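4.2 Sorting and Folding at the Bench

We ran the two chores most often requested by the partner sites: sorting small hardware into groups, as done in the Estley repair shop, and folding hand towels, as done in the Javolthorpe laundry room. Both were carried out by the same arm with the same two-finger gripper. The controller was Virnov, trained on demonstrations recorded by Virgil Onu and one other operator. No part of the controller was changed between the chores apart from the demonstration set.

Each chore was given 50 trials. A trial ended when the arm returned to its rest pose or when 190 seconds had passed, whichever came first. We scored a sorting trial as complete only if every piece ended up in its correct region. A towel counted as complete if the folded edges lined up well enough for the operator to stack it without refolding.

Sorting was the easier of the two. Most failures came from thin washers, which the fingers pushed along the surface instead of lifting. A smaller group came from pieces released too close to a boundary — the grasp was good, but the part rolled or slid after it was let go. Folding failed in more ways. The first fold was usually acceptable, and the second often dragged the lower layer out of place. Once that happened the controller rarely recovered, and it tended to repeat the same motion until time ran out.

Regions for the sorting chore were marked with tape laid by hand, and we did not correct for lines that were slightly crooked. The earlier Nedelcu setup used machined trays, which makes placement simpler but is not how most shops lay out a bench.

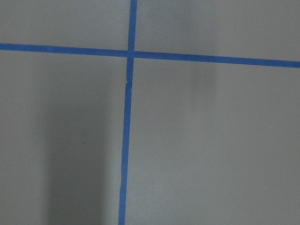

Figure 2. Work surface from the wrist camera. Two strips of blue tape cross to mark four regions of unequal size.

Can a machine take over this kind of bench chore today? Sorting can be handed over if a person checks the result, but folding still needs someone standing by to step in.

We did not test either chore with a person working at the same bench. The operators stayed outside the arm's reach during trials and entered only to reset the materials.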